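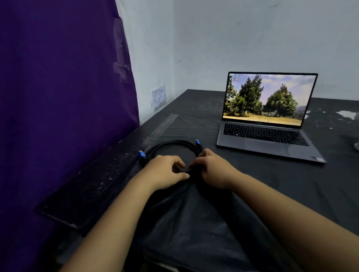 Jacobus Buthelezi said he had thrown out three good cables over the years before anyone showed him how to coil one. He was among the people who stopped at the repair and reuse evening in Istby in May, where the subject this time was cables: how to wind them, how to store them and when to let them go.

The evening is run by Faltirero, a small lending service that keeps laptops, monitors and the leads that go with them. It has 961 items on its shelves, and 400 of those are cables. Last year 179 cables came back with a fault. Most had failed within a hand's width of the plug, where the wire had been bent too sharply or pulled tight around something.

The advice handed out was simple. Wind the cable in wide loops and let it lie the way it wants to. Don't wrap it around your hand and elbow, and don't wrap it around the laptop charger. Leave both ends where you can get at them. If the cable is new, take it out of its plastic before you put it away, and unwind it fully at least once so the factory bends can relax.

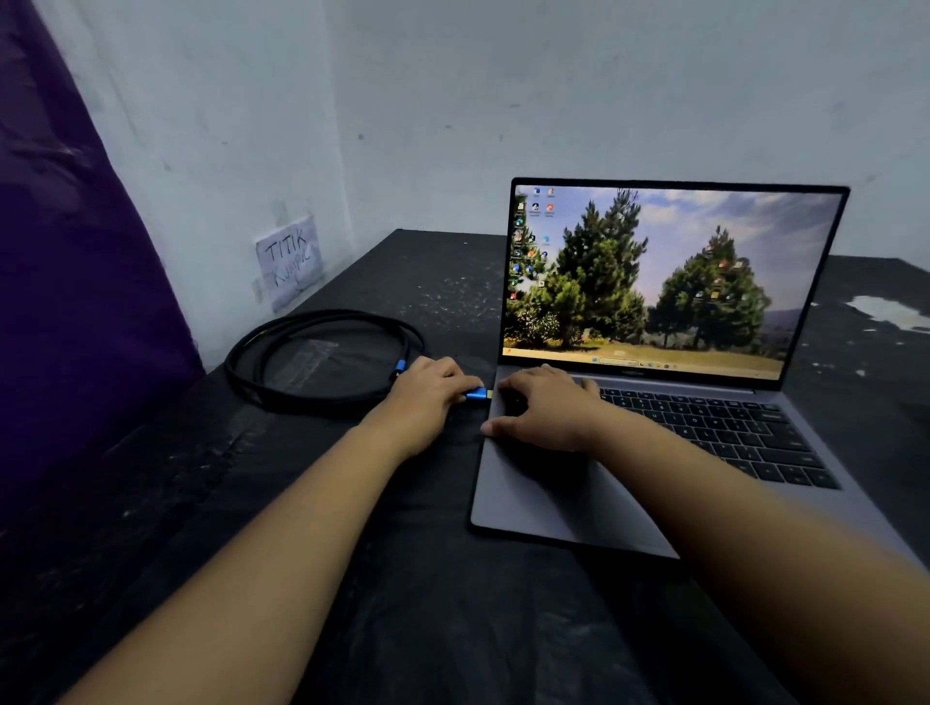 The same care applies at the laptop end. Steady the computer with one hand and hold the plug by its body, never by the wire. Push it in straight. If it doesn't go in with light pressure, stop and check which way up it is. Dust on the table is worth wiping away before you start, as grit can find its way into an open port and stay there.

Longer cables need more room. Faltirero asks borrowers to clear a space on the desk before unwinding anything over six feet, and to bring the cable back coiled, with a tie around it if one was supplied. Late returns are not charged, but missing ties are replaced at the borrower's cost.

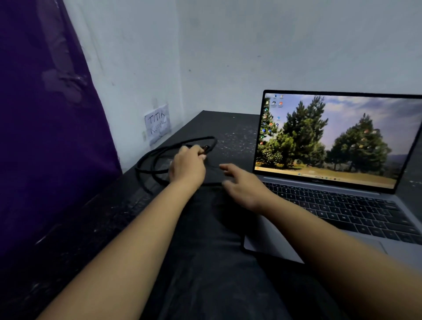
A coiled black cable on the desk beside an open laptop.

Faltirero plans to move its shelves to a larger room on the ground floor of the Altıntaş building later this year. The new space can hold up to 3000 items, and there will be a bench where borrowers can test a cable before taking it home. Until then, loans continue from the present address.

Old cables can be dropped off during opening hours, working or not. Those beyond repair go to Trusteck for recycling. The next evening starts at 6:30 p.m. and will cover power strips and extension cords. There is no need to sign up.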